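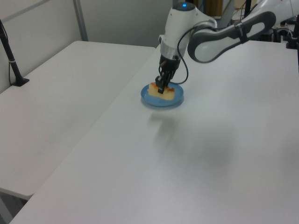 Cake on the blue plate, white table.

List: Perkdale Home Baking
Subject: Re: Sponge with topping, moving pieces without losing the top
Date: June 4, 2020

Thanks to everyone who answered off list. I'm replying to the whole list to keep it all in one thread, and I've left the earlier message in below.

On Tuesday a member in Fuentealba wrote:

> I make a plain yellow sponge in a shallow pan and put
> a fruit topping over it after it has cooled. The taste
> is fine. My trouble is serving. By the time a piece gets
> from the pan to the plate, half the topping has slid
> off one side, and what is left has a dent in it. I have
> tried a cake server, a fish slice and two forks. Would a
> stiffer topping help, or is it the sponge?
>
> Second question. Do you serve on large plates or
> small? My large ones make one piece look lost, but on
> the small ones I always seem to hit the rim.

I would look at the sponge first. If it is very soft, anything you lift it with will sink in, and the topping goes wherever the sponge bends. I had the same problem until I started leaving mine overnight, wrapped, before putting anything on it. A day-old sponge cuts cleaner and holds its corners. You lose a little in freshness, but the topping covers for that.

For the topping itself, I warm the jam with a spoonful of water, sieve it if it has a lot of skin in it, and let it go almost cold before spreading. If it's still runny when it goes on, it will run. I used the apricot from Fandine for years. They changed the jar and I think they changed the jam too, so now I buy whatever is on the shelf and cook it down a bit. Three minutes at a low boil is usually enough. Test it on a cold saucer.

Don't cover the sponge right up to the edges. Leave a narrow bare strip all the way around and cut after the topping has set, wiping the knife between cuts. I use a long thin knife and push straight down. Sawing drags the topping along with it.

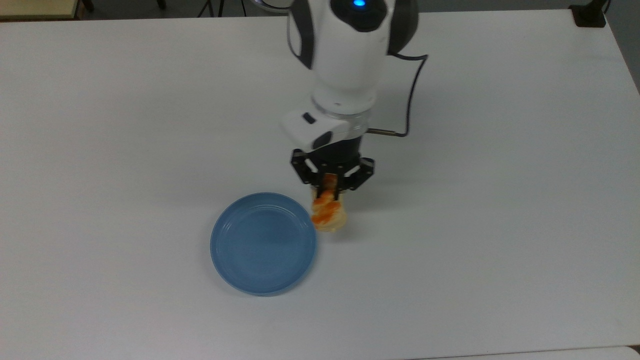
As for lifting, I would hold the piece by its sides. Forks from above will always mark it, and a server pushed in from one end tips the piece toward you. If you do use a server, get one that is as long as the piece, slide it all the way under, and bring the plate up close before you move anything. The less distance the cake travels, the better. I put the plate right beside the pan, touching it.

Chilling helps as well. I give it 20 minutes in the refrigerator before cutting, uncovered. Longer than that and the sponge firms up too much for my taste, and you have to wait for it to come back.

On plates, I prefer small. Mine are from the Zerkarura outlet, and a plain color shows a pale cake better than white does. Blue is good with anything yellow or orange. If you keep hitting the rim, set the piece down in the middle from directly above and don't try to slide it in from the side. It also helps to cut smaller. A piece that nearly fills the plate is going to touch something.

One more thing about the table. Clear it before you start. I used to plate up between the mixing bowl and the cooling rack and knocked my elbow on one or the other every time. Now everything else goes in the sink first.

Somebody asked me about quantities for the hall sale in September. We cut up to 100 pieces last time and they were all this type of sponge. For that many I would skip the fruit and use jam only, put on the same morning. The pans I used are still in the hall cupboard if anyone wants to borrow them. Please bring them back washed.

I have not tried a gelatin glaze over the top. If anyone has, I would like to know whether it makes the sponge soggy by the next day.

--
Perkdale Home Baking list
To leave the list, send a blank message with "remove" as the subject.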